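What happens when two companies fall out?

Hi, it's Atieno Laizer again. Last time we talked about what a judge wears. A few of you wrote in with a much harder question, which was: can a company get in trouble with another company, and who sorts it out? Great question! I used to work in a court office, so this is one of my favourite things to talk about (my family will tell you I go on a bit).

Let's make it a story. Say there's a business called Gurnow that makes kites. It orders 546 wooden spools from a business called Stotel. The two of them write down what they've agreed to: how many spools, what colour, how much money, and when they'll turn up. That written promise is called a contract. You make little ones all the time, like when you swap your muesli bar for your friend's mandarin. Grown-up ones just have more pages.

Now the spools arrive, and 80 of them are cracked. Gurnow says, "We're not paying for those!" Stotel says, "They were fine when they left us, so you owe us the lot." Uh-oh.

The first thing that should happen is talking. Somebody rings somebody, they grumble, they send a few letters, and most arguments finish right there. Maybe Stotel sends new spools, or Gurnow pays a bit less. No court needed.

But sometimes they get stuck, and then one of them can ask a court to decide. This kind of case is called a civil case. It's different from a criminal case, where a person is accused of breaking a law such as the one against stealing. In a civil case the question is usually who owes what to whom, and the company that loses doesn't go to jail. It might have to pay some money, or do the thing it promised to do.

The one who starts the case is often called the plaintiff, and the other one is the defendant. You'll see both names on the list at the court with a little "v" in the middle, so ours would be Gurnow v Stotel. The "v" is short for versus, same as in footy! Lawyers often say "and" when they read it out loud, though, which confused me for my whole first week.

Next, each side writes its story down and gives it to the court and to the other side. No surprises allowed, or not many. Then there might be a short hearing just to plan things. It can be over in 7 minutes. The judge asks things like: what do you two still disagree about? Who needs to come and speak? Have you tried talking again? I sat through almost 80 of these in one July, and I drank a lot of tea.
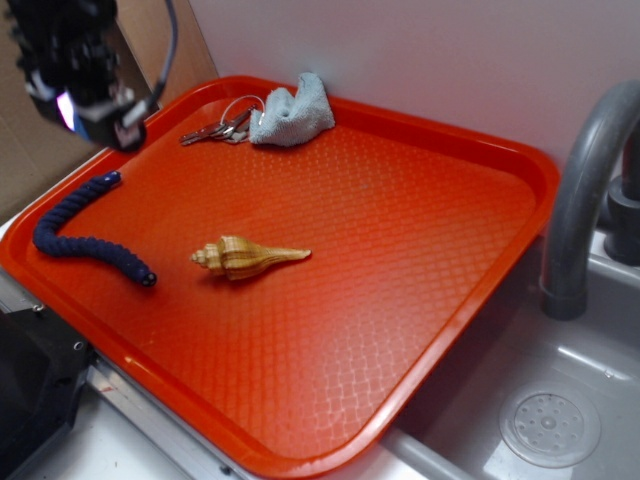 What if one side doesn't like what the judge decides?

They can sometimes ask a higher court to look at it again, and that's called an appeal. They need a proper reason, such as the judge getting the law wrong. Being grumpy about losing won't do it.

If there's no appeal, the decision stands and everybody has to follow it. Stotel might have to give Gurnow its money back for the cracked spools, and quite often the loser pays part of the winner's lawyer bill too. Ouch!

If you'd like to see a real one, lots of courtrooms are open to visitors. Take a grown-up, turn your phone off and sit quietly up the back. Ours started at 10 in the morning.

Next time I'll tell you what a witness does, and why they make a promise before they speak.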